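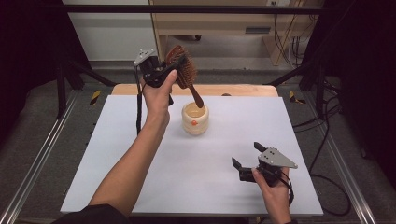 Manchas amarillas y olor a humedad en un tablero blanco lacado: ¿limpiar, lijar o volver a pintar?

Preguntas y respuestas > Hogar > Superficies y acabados
Etiquetas: laca, tablero, amarilleo, imprimación
2 respuestas

Pregunta

Tengo un tablero de trabajo blanco, de fibras, acabado con laca acrílica al agua Komberg satinada. Espesor 19 mm, dos manos aplicadas a rodillo sobre imprimación de la misma marca. Lo usamos a diario para todo tipo de cosas, también para tomar café. Desde septiembre han aparecido zonas amarillentas, sobre todo en el lado de la ventana y en los puntos donde se apoyan tazas y macetas. En el canto inferior hay además un ligero olor a humedad.

Lo que he probado hasta ahora:

Agua con jabón neutro. Sin efecto.
Alcohol isopropílico en una esquina. Sale algo de amarillo en el trapo, pero la superficie queda mate.
Quitamanchas Mallix diluido. Aclara los cercos de café, no el resto.

Dudas concretas:

¿El amarilleo puede venir de los taninos del tablero o es degradación de la laca?
¿Es necesario lijar hasta la imprimación o basta con matizar?
¿Qué hago con el canto? Al tacto está algo hinchado.

No quiero cambiar el tablero si se puede evitar, porque está cortado a medida y encaja entre dos paredes.

Respuesta 1 (marcada como útil)

Son dos problemas distintos y conviene separarlos.

Amarilleo general del lado de la ventana. Las lacas acrílicas al agua amarillean poco con la luz. Si amarillea de forma uniforme hay que sospechar de una capa intermedia o de una cera aplicada después. El hecho de que el isopropílico arrastre color apunta a lo segundo, o a grasa acumulada. Ojo con seguir por ahí: el alcohol ablanda muchas acrílicas, de ahí el mate que describe. Pruebe antes con un desengrasante suave, sin amoniaco, y aclare dos veces.

Taninos. En un tablero de fibras de pino son poco habituales. En castaño o roble serían lo primero que miraría. Si tras limpiar siguen saliendo manchas de contorno difuso, lo que corresponde es una imprimación bloqueante. La Conneely de base alcohol la he usado en puertas y corta bien; la de base agua de la misma casa necesita dos manos y respetar los tiempos.

Secuencia que yo seguiría:

1. Desengrasar y dejar secar un día completo.
2. Matizar con grano 240. No hace falta llegar a la imprimación si la laca está bien adherida. Haga la prueba de la cinta: corte en cuadrícula, cinta de carrocero, tirón seco.
3. Aspirar y pasar un paño apenas humedecido.
4. Una mano de bloqueante solo si la mancha persiste.
5. Dos manos finas de laca, con lijado intermedio a 400.

Temperatura del local: yo trabajé a 17 grados y secó sin problemas, algo lento. La ficha de cada producto indica el mínimo.

El canto es otra cosa. La fibra hinchada no vuelve a su espesor. Hay que dejarla secar, lijar el resalte, sellar y después pintar – en ese orden. Si se sella con humedad dentro, la pintura se levantará.

Comentario: De acuerdo en casi todo. Para el canto, cola blanca diluida, lijar y repetir. Sale más barato que un sellador específico.

Comentario: La cola diluida mete agua en la fibra. Mejor tapaporos al disolvente.

Respuesta 2

A mí me pasó con una encimera y le di directamente esmalte Tillex encima, sin lijar. Quedó bien unos meses y luego empezó a saltar por las esquinas. Lijar sí que hay que lijar. Y posavasos.

Actualización de quien pregunta

He desengrasado y el tono ha mejorado bastante. Era suciedad o cera en su mayor parte. Quedan dos cercos de contorno difuso, así que daré bloqueante solo en esas zonas. La prueba de la cinta, correcta: ningún cuadro desprendido.

El canto sigue secando. El olor venía de la junta con la pared, donde la silicona estaba abierta – entraba agua al fregar. La he retirado y la repondré cuando termine de pintar. ¿Alguien sabe si la silicona neutra agarra sobre esta laca o es mejor un sellador acrílico?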